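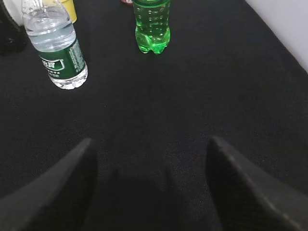 Chores a machine can do yet (and the ones it can't)

Updated Jul 21, 2020. Still getting emails asking if it's worth waiting for a robot before you reorganize the kitchen. Short answer, no. Longer answer below, quick notes, will tidy up later.

Bottles. The easy one, supposedly. A bottle standing up on a plain dark cloth with space on all sides - a two-finger gripper has a fair shot at that. Clear plastic is harder than colored. Water and clear walls throw light everywhere and the camera gets a bad idea of where the edge is. A label helps a lot, gives it something to look at. So if you're trying this at home or in the shop, leave the labels on.

Soft bottles. Half empty ones squash. Grip low, near the base, or cap them tight first. Same tip for kids and for anyone with sore hands by the way.

Spacing. Most useful thing on this page. Leave a hand's width between items, machine or no machine. Behrouz Ghasemi runs a small bottling bench and he moved his stuff apart for an arm he never ended up buying. Kept the layout. Fewer knocked over bottles.

Cloth under everything. Matte, dark, pulled flat. Cuts down the shine and stops things sliding. Wrinkles are bad, a base catches on the fold and over it goes. Iron it or tape the corners.

Floors. Yes, fine, machines do floors. Pick up cords and socks first. Empty the bin every run, not every week like I was doing.

Dishes. The dishwasher is your robot. Loading it is still you. Forks nest, bowls stick together, wet glass is slippery. I've watched a lot of demo clips and the plates are nearly always the same plate.

Laundry. Washing, yes. Folding, no, not at a speed you'd put up with. Timed myself on a basket, 17 minutes with the radio on. Towels first, then shirts, socks last or never.

Wiping counters. Half. A machine can wipe a bare counter. Getting it bare is teh job.

Sorting recycling. Closer than you'd think if things come one at a time. Dumped out of a bag in a heap, forget it. Rinse, caps back on, don't crush until the end. Crushed bottles all look different and are a pain to pick up, for fingers too.

Shop floor. Same part, same spot, all day - machines have had that for years. Mixed bin of leftover screws, no. Zahira Yusof wrote in to say she sorts hers with a muffin tin, 6 cups, done before lunch. Good tip, stealing it.

What to buy now: a decent floor vac if you have the floors for it, a flat cloth, bins with wide openings. What not to buy: anything with an arm, unless you like tinkering and have a free bench and alot of patience.

More on drawers next time, drawers are a mess.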